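Livden says its two-armed robot can learn a household chore from a person in an afternoon. Read the small print first

August 2019

Livden has started taking orders for a two-armed teaching station it calls Rimora, and the pitch is simple enough to fit on a mug. You show the robot a job, it learns the job, you go home. The company wants $3599 for the software and the pair of hand controllers. The arms are extra, and so is the table, and Livden would not give a price for either when we asked.

The showing part works like this. An operator sits to one side with a controller in each hand, and the arms copy what the operator's hands do. Squeeze, and a gripper closes. Lift, and an arm lifts. Every run is saved along with the video from a small camera at the wrist, and the saved runs are what the robot is supposed to learn from. There is a second method, where you grab an arm and push it through the motions yourself, but Livden's own staff seem to avoid it for anything with two arms. You would need to be in two places.

We were given time with a station set up for towels. Cloth is a sensible thing to test on, and a brave one, as it never lands the same way twice and it hides its own corners. A box can be picked up from the wrong side and still be a box.

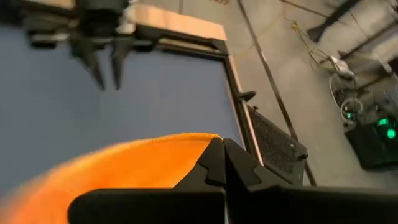
Steering the arms is easier than it sounds for the first few minutes and harder after that. There is no feeling in the controllers. You judge your grip by eye, and if you have pinched two layers of terry cloth when you wanted one, you learn it when the second layer comes up too. The delay between hand and arm is small, but it is there, and people new to the thing tend to overshoot and then wait.

All of that ends up in the recordings. Livden's answer is that bad runs can be thrown out. Fine, but someone has to watch them and decide, and that someone is not in the afternoon the company talks about. The towel skill it likes to show off was built from 649 saved runs. Livden does not say how many were tossed before it got to that number, or how long the operators had been at it by then. A buyer with a real laundry to run might want to know both.

Then there is the question of what has been learned at the end. The towel skill was trained on one kind of towel, on one table, under one set of lights. The company told us it "expects" the skill to carry over to other cloth. It had no results to hand over for a bedsheet, a T-shirt or a towel of another size, and our request to try one of our own was turned down on the grounds that the system "had not been tuned for it." Tuning, in this case, means more hours in the chair.

Lüthi, which sells a rival controller kit, is no better on this point. Its brochure promises learning from 4 demonstrations and then, in a footnote, limits the claim to moving a block from one tray to another. Neither firm has put its numbers up against the other's on a shared task, though both told us they would welcome it.

None of this makes remote teaching a bad idea. Writing code by hand for a floppy towel is miserable work, and a person with controllers can get a pair of arms to do things in minutes that would take a programmer weeks. As a way to gather examples, the Rimora station is solid and fairly pleasant to use. The controllers are light, and saving or deleting a run takes a single button.

What is missing is the part after the showing. Livden plans to ship the first stations in December, and says it will publish success rates for the towel skill before then, with the robot working and the operator's hands off the controllers. It made a similar promise for Badness, its oddly named earlier kit, and those figures are still listed on its site as coming soon.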